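Robotic bed making

Robotic bed making is the use of a machine to put sheets, blankets and pillows in order on a bed. It belongs to the wider field of household robotics and is often mentioned together with laundry folding, because both tasks require handling of soft materials. As of today no machine for this chore is in common use in homes. Several research groups have shown parts of the task under prepared conditions.

Difficulty of the task

A rigid object, for example a cup, keeps its shape when it is lifted. A sheet does not. Its shape changes with each pull, and a corner which was visible a moment before may become hidden under a fold. The machine must therefore estimate where the edges and corners lie from incomplete information.

Fitted sheets are considered harder than flat sheets. The elastic corner must be opened, drawn over the mattress and released under it, and the tension from one corner can pull another one off. A person normally solves this by lifting the mattress with one hand, or with a knee. Most robot arms on a mobile base can't reach the far side of a double bed, so the base has to drive around it. In many bedrooms a wall or a piece of furniture does not leave space for this.

Approaches

Early systems followed fixed movements and needed the bed in a known position. Later systems find the corners with a camera and choose a grasp point, then check after each pull whether the sheet has moved as expected. Since it is slow to collect data with complete robots, some groups use hand-held grippers, with which a person performs the chore and the movements are recorded for training.

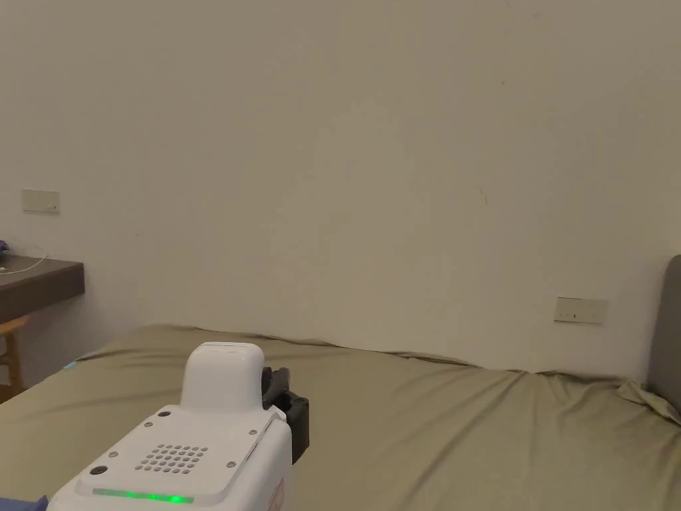
Hand-held gripper above a bed with a fitted sheet. Creases are visible toward the headboard.

The Udora project, led by Oleksandra Yurchenko and Tapio Räsänen, collected 1,000 recordings of sheet smoothing and corner placement. In its final test the robot covered a single bed fully in 80 of 158 attempts. The most frequent failure was a grasp of two layers of cloth in place of one. Smoothing of small wrinkles was not scored.

Commercial use

The company Erngate offered a bed making arm to hotels in the town of Urnham. The trial was stopped after 4 months. According to the report of Emanuel Căpraru, the arm needed about three times as long as a housekeeper, and the staff still had to tuck the corners by hand. Automatic beds, in which rails at the sides pull the blanket straight, are a separate type of product. They do not change the sheet.

Assessment

Opinions differ on how soon the chore can be automated. Rogério Brito considers that straightening a blanket is already possible at home, while changing a fitted sheet remains a research problem. Darcy Whitcombe has argued that bedding with marked corners would help more than better arms.

See also

Cloth manipulation
Laundry folding machine
Service robot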